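Home | Kitchen | Laundry | Shed | Garden

Getting the Pantry Back Under Control

By Elba Lucero
Last updated: April

I did our pantry over on Friday and I'm still opening the door just to look at it! We moved into the Jutunwood place with four kitchens' worth of dry goods (mine, my mum's, and whatever the last tenants left behind), and for ages I kept shoving things in and hoping for the best. If yours is the same, put the kettle on and pick one shelf. One shelf is plenty for a first go.

Take everything off it. Yes, even the golden syrup that's glued itself down. A cloth wrung out in hot water and left sitting on the sticky ring for 15 minutes will lift it without any scrubbing. Then wipe the whole shelf with warm water and a splash of white vinegar, and get into the back corners and the little peg holes, where pantry moths love to tuck themselves away. Let it dry with the door open before anything goes back.

Now check your flours, oats and rice. Webbing or clumps mean the packet goes straight in the outside bin, tied up tight. New flour spends a few days in my freezer before it goes anywhere near a jar, and I haven't seen a moth since I started doing it.

Baskets are my favourite bit. Shallow ones with handles at the ends beat deep ones every time for packets and sachets, and they slide out like a drawer. I have one for baking odds and ends, one for lunchbox things and one for all the half-used packets that have to be eaten first (that one lives at eye level, and it has changed how we cook). Holes in the sides are handy too, so you can see what's hiding in there and crumbs shake out over the sink. 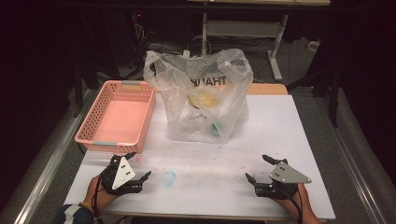

A shallow basket and a clear bag, ready for sorting.

Keep a few clear carry bags as you go, too. I stand one open on the bench for anything I'm giving away, and being able to see inside stops me from buying the same tin of chickpeas again. Once it's full, it goes to the car that same day, otherwise it creeps back into the cupboard!

Labels next. Masking tape and a thick marker are all you need, and it peels off cleanly when the lentils become couscous. Put the name on the front and the best-before on the base. My neighbour Trinidad Alarcón writes the water ratio on her rice and polenta jars as well, and I've pinched that idea with great joy.

For spices, lay the jars down in a drawer if you've got one spare. If you haven't, an old baking tin on the shelf does a lovely job, with the jars standing up and the names written on the lids. Give the ground ones a sniff. If your cumin smells of cardboard, it'll taste of cardboard, so out it goes and the jar gets a wash.

Potatoes and onions want to be kept apart, somewhere dark with a bit of air. Ours are at opposite ends of the bottom shelf, and the honey has moved up to the top where the ants haven't found it yet.

2 comments | 15 shares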